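The letter nobody signed

I have been reading the new guardianship guidance from the city of Flendton for the third time, and I still can't find the part where it becomes voluntary. The mayor's office says it is voluntary. The ruling party's local branch says so too, in a leaflet with a smiling family on it. But if you are a woman under 32 and you want to rent a room, open a clinic file or sign up for evening classes in Flendton, you will now be handed a form with a box on it for a male relative's signature, and I would like somebody to show me the woman who left that box blank and walked out with what she came for.

The guidance went up in April, late in the evening, on a page of the city website that normally lists road closures. It runs to 60 pages. Most of that is padding about family harmony. The part that matters is a single paragraph near the back, which says that public bodies and licensed private firms "may seek confirmation of family awareness" before providing a service. May seek. Anyone who has dealt with a government desk knows what happens to the word "may" by the time it reaches the counter.

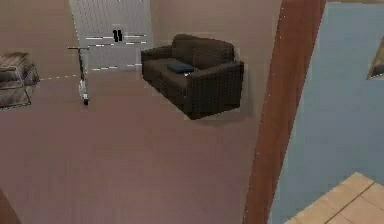

I called the information line to ask what a clerk is supposed to do when the applicant has no living father, brother or husband. The first person read me the paragraph. The second person also read me the paragraph, more slowly. The third told me it would be handled case by case, and when I asked who handles it, she said the office that received the case. So the clerk, then. A twenty-something clerk with a line out the door gets to decide whether a widow can sign up for a bookkeeping class.

I'm told I exaggerate. A reader wrote to me after my last post to say that his sister filled in the form in two minutes, their father signed it at breakfast, and there was no harm done. I believe him. I also think he has described the problem pretty well. She is a grown woman with a job, and she had to wait for breakfast.

Then there are the numbers. Mirko Melis, who speaks for the council on what it calls family policy, told a local radio show that there had been 265 "positive responses" in the first weeks and only a handful of complaints. I wrote to ask what a positive response was. The answer, which took a while to come, was that it meant a completed form. Not a survey, not a letter of support. Every woman who got her father to sign so she could see a dentist is now in the mayor's pile as a satisfied customer. As for the complaints, you have to file them in person at the same desk that gave you the form, and the complaint sheet asks for - I promise I read it twice - the name of the head of your household.

I don't think much of the opposition on this either. Their statement called the guidance "regrettable in its timing." What would good timing have looked like? They have seats on the council and they could have forced a vote. They put out a statement and left for the spring recess. The two lawyers I trust on this sort of thing both say the guidance wouldn't last an hour in front of a fair judge, and both say there's nothing to bring to a judge yet, because no one has been refused in writing. Women are asked to come back later. They are told a page is missing. Nothing is ever stamped "denied."

The Michailidis decision is supposed to protect us from exactly this, and its fans bring it up every time I write about the subject. Fine. Read it again. The court said that no adult may be required by law to produce a guardian's consent. The city will say that a guidance paper isn't a law and that "may seek" isn't a requirement, and I would bet they had somebody go over that sentence with the decision open next to them.
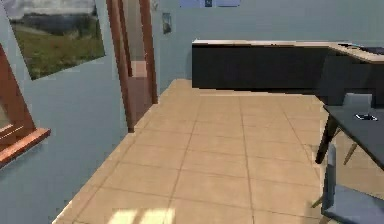 Landlords are where it has moved fastest, and they aren't even named in the guidance except as "licensed private firms." Jasinum, the biggest letting agency in town, added the signature box to its own application within days. Ask why and they'll tell you the city advised it. Ask the city and it'll tell you private firms make their own choices. What gets rented out behind all this is perfectly ordinary: a big painting of a green field on the wall, a doorway through to the next room, a small framed picture beside it. You could see a place like that, like it, have the deposit in your bag, and be sent home to find a brother. One woman I spoke to has paid her own rent for nine years and was told her record would "of course be considered along with" her uncle's signature. She hasn't spoken to her uncle since her mother's funeral.

Over in Nungate the council tried a milder version a while back, with a "family contact" line on school forms. It was supposed to be reviewed after a year. I asked for the review. There isn't one, and the line is still on the forms, and the staff I talked to had no idea it had ever been a trial.

So when Melis says Flendton will look at the results and adjust, I'd like to know which results, who is looking, and on what date. I've sent those questions in writing. If you have been turned away, or told to come back later, please write down the time, the desk and the words they used, and keep the form. The lawyers want to see forms, including the blank ones.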